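The Honholm Bequest

By the time Fiona Forsyth inherited her great-uncle's town, there was not much town left in it. Honholm had a post office that sold bait, a bait shop that sold stamps, and a long argument over which of them had started it. Her great-uncle had owned the land under both, along with a hill, most of a pond, and the right to be addressed as Warden.

"It's hereditary," said the lawyer, Arben Perić, pushing the papers across his desk. "The Warden part. You can decline the pond."

"Why would I decline the pond?"

"People have."

She took the pond. She had just been let go from a firm in Brokton that sold insurance to other insurance firms, and she was in a mood to own water.

The Warden's duties were laid out in a letter her great-uncle had left in the freezer, under some peas. She was to open the May fair. She was to settle disputes about fences. Once a year she was to walk to the top of the hill and shout the name of the next town over, Sfeir, in a tone of disappointment. The letter did not say what Sfeir had done. It did say the shouting had been going on for 40 years and that skipping it would be noticed.

"By Sfeir?" she asked Perić on the phone.

"By everyone. My mother brings a chair."

The house went with the title. Fiona had pictured a stone hall with a dog in it. Her great-uncle, however, had come into money late in life and spent it all on making the place look like an apartment in a city he had never visited. He had kept one old brick column, on the advice of a magazine, and he was said to have talked to it. 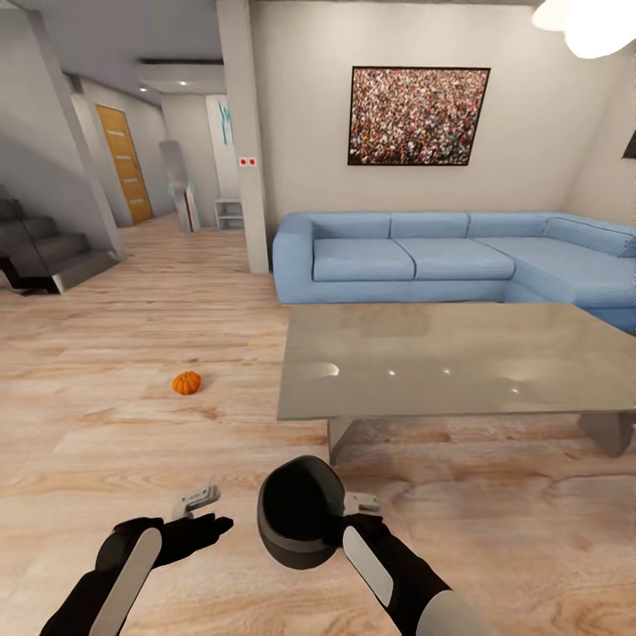
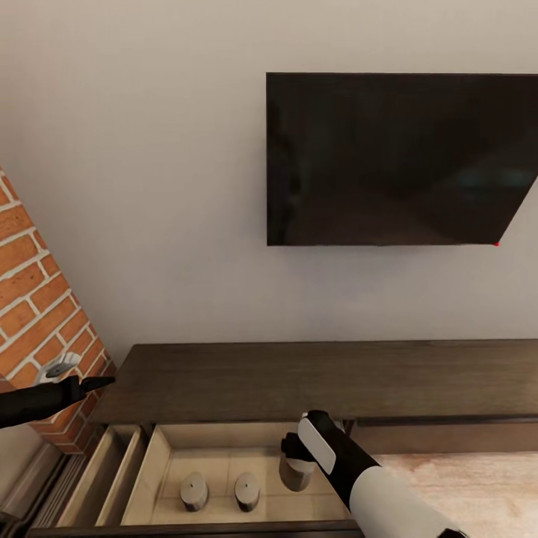 The Warden's residence: wood-plank floor in the first view, brick column and television in the second.

Her first dispute arrived before she had found the kettle. Two brothers, both past seventy, stood on the step and explained that one of them had moved a fence 14 inches in the night.

"Which of you?" said Fiona.

"Him," they said.

She asked to see the fence. It ran between two fields of identical thistles and leaned so badly that it was hard to say which field it was in. She ruled that it should be moved back seven inches, which she thought was rather good. Both brothers were appalled. They went off together to complain about her, and by suppertime they were seen sharing a pie at the bait shop. Perić called to congratulate her. Her great-uncle had never managed the pie.

Things went along like that for a while. She learned which post office customers wanted worms and which wanted stamps. She learned to say "I'll take it under advisement," a phrase that in Honholm was understood to mean no, and also to mean yes if it was said while holding a hat. She bought a hat.

Then a man drove over from a company called Diverport, in a very clean car, and offered her $4000 for the hill.

"What do you want it for?" she asked.

"Elevation," he said.

She told him she would take it under advisement. Unfortunately it was a windy day, and she had a firm grip on the hat. He shook her free hand warmly and was back within the hour with a contract.

It took Perić most of a week to get her out of it. His argument, as far as she could follow it, was that the hill was not strictly hers to sell while a grievance was being aired from it, and that the grievance against Sfeir was still very much open. Diverport asked what the grievance was. Perić asked for time. He went through the church records, the county records and a biscuit tin belonging to his mother, and came back with a single sheet of paper.

"It's a ladder," he said. "They borrowed a ladder."

"And kept it?"

"Brought it back the next morning. But they'd cleaned it."

Fiona read the sheet twice. It was signed by eleven people and a vicar, and the word "insinuation" was underlined so hard that the pen had gone through.

Diverport gave up and bought a hill in Sfeir, a worse one.

She made her climb on the evening of the fair. Most of Honholm had come up ahead of her and was settled in the grass with blankets, and Perić's mother had the only chair. Fiona took off the hat to be on the safe side. She looked down at the lights of the other town, where as far as she knew they were all having a perfectly nice dinner, and filled her lungs.

"Sfeir," she shouted, as if it had forgotten her birthday.

There was a silence while the hill thought it over.

"Bit harsh," said Perić's mother, and passed her a sandwich.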